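Dima Hattar
19 May 2018
A thread on how our small group plans to spend its equipment money this year. Several people asked me after the last one, so I write it down in order. It will be long, sorry.

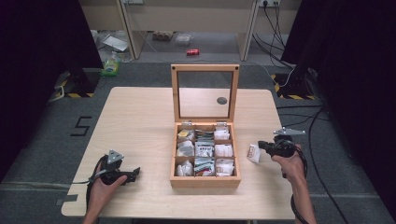
Two hand-held grippers and the tea box. One sachet is in the right gripper.

1/ First the situation. We want to teach a robot to do small table work, like putting tea sachets in a box with compartments. Our group is small and we have one budget for the whole year. In April I had to send the plan to Afaf Zoubi, who signs for the purchases.

2/ The first version of my plan was simple: buy two arms, then see what is left. Afaf sent it back the same day with one question, "and what will they hold the tea with?" She was right. I had put almost nothing for the grippers.

3/ So version two started from the fingers and went backward. What do we need to pick? Thin sachets, wrapped, standing close to each other. Which gripper can do this? How many hours of human demonstration do we need? Only after that, which arm.

4/ For the demonstrations we decided on hand-held grippers, one for each hand. A person holds them and does the task. The arms can come later in the year, and the work does not wait for them. For a budget this is a very big difference.

5/ We asked for offers from two suppliers, Bornell and Zanura. Bornell was cheaper on the paper. Then you read the page with the small letters: the cables are extra, the mounts are extra, and shipping is "to be confirmed." Please always ask for the price delivered to your door.

6/ Zanura gave one price with everything inside, and a spare set of finger pads. We took Zanura. Hussam Rawashdeh did not agree with me and he still does not agree. He says that we can print the mounts ourselves. Yes, but who will print them, and on which day?

7/ Numbers, because people always ask. I can't publish the full offer, but the small things that I forgot in version one came to 317 dollars. Cables, tape, floor mats, stands, curtains, one more power strip. Not one of these was in my spreadsheet.

8/ The tea box is also equipment! It has nine compartments, a lid with glass, and little hinges. I bought it from a kitchen shop and asked for the invoice. The accounting office wrote to me, "is this for a meeting?" I answered that it is a test object. They accepted on the second email.

9/ My advice on test objects: buy two of each thing from the start. Wood boxes of this kind change from one delivery to the next, and then your data from June does not look like your data from May. A second box costs much less than repeating a week.

10/ The sachets are consumables, so put them on a separate line. The paper gets soft at the corners after many picks. I planned 800 sachets for the year. Sepehr Khosravi thinks it is too many. We will see, and in the worst case we will drink them.

11/ Cables. Every hand-held gripper here has its own cable, and it goes off the table and down. When you plan the room, plan where the cables go. I would pay for longer ones from the beginning – an extension in the middle is one more thing that can get loose.

12/ The floor also needs a line in the budget. We use hazard-striped mats under the stands and black tape for the numbers on the carpet. It is cheap, but buy the good tape. The first one we tried came off the carpet when somebody vacuumed.

13/ People's time is the biggest cost and I see many plans without it. We do sessions of 30 minutes and then a person changes. Holding the grippers is tiring for the wrist. If you write eight hours per day for one operator, your plan is wrong already.

14/ For the arms, we have an offer from Semaan for renting and one from Limuris for buying. Renting looks expensive if you multiply by twelve months. But we don't need twelve months, we need the time at the end, when the model is ready to try on something.

15/ Nabil Sabbagh made a table for this, with months on one side and total cost on the other. The two lines cross nearly at the end of the year. So for us it is rent first and decide again in the next budget. If your project is longer than ours, your answer will be different.

16/ One mistake that I want to save you from: I did not ask about the repair time. The price of the repair, yes, I asked it. But when a gripper travels back to the factory, you also pay for the people who wait. Now I ask "how many working days?" before I ask for any discount.

17/ Also leave some money without a name. Afaf does not like this line and I understand her, so we called it "replacement parts" and agreed that I report on it every month.

18/ Somebody will ask for the spreadsheet. I will clean it, remove the supplier prices and put it here when Nabil has checked my formulas. If you have bought hand-held grippers this year, please write to me which cable length you took and if you are happy with it.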